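We're hiring: software person for perception and planning (10/05/2018)

Hi! I'm Amber Stockdale and I look after the software side at Grendent. We're a small crew working on getting robot arms to do household chores, and right now the chore is cloth and baskets. Folded things, floppy things, woven things with thin walls. It's harder than it sounds and a lot more fun.

Our current project is called Tenier. People do the task by hand with a pair of grippers, we record it, and the software learns a policy from the recordings.
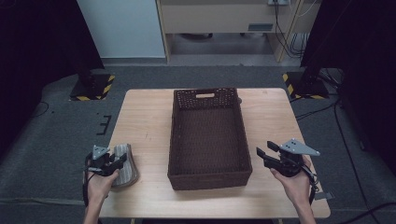
One gripper on the striped cloth, the other open beside the basket.

You'd be sharing the job with Ryan Dunmore, who wrote most of our planner, and me. We've got 938 recordings so far and 252 of them still need their timestamps sorted out, so I won't pretend it's all glamorous.

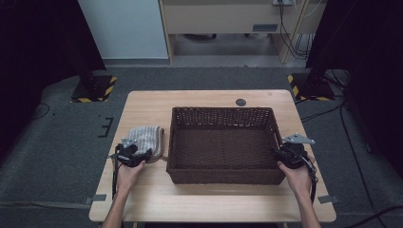 The first thing I'd hand you is the bit that decides which hand does what. At the moment it dithers when both grippers are near the basket, and I've got a folder of logs I'd love a fresh pair of eyes on. After that, it's grasp poses. Our estimator likes solid boxes and gets confused by anything with gaps in it.

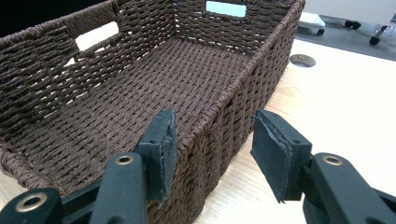 You should be comfortable in Python and able to read C++ without swearing too much (a bit is fine). If you've fought with camera calibration before, great, tell me about it! A degree is nice but I care more about code you can walk me through. Roy Naylor came to us from farm machinery and he's our best debugger.
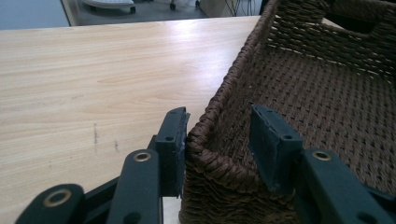

Basket wall between the two fingertip pads.

It's full time, on site, starting in June, with flexible hours and a decent travel allowance. Send me a short note and a link to something you've built, care of Beverley Hartley at the Grendent front desk. We'll call everyone we'd like to meet, and Beverley will write back to the rest.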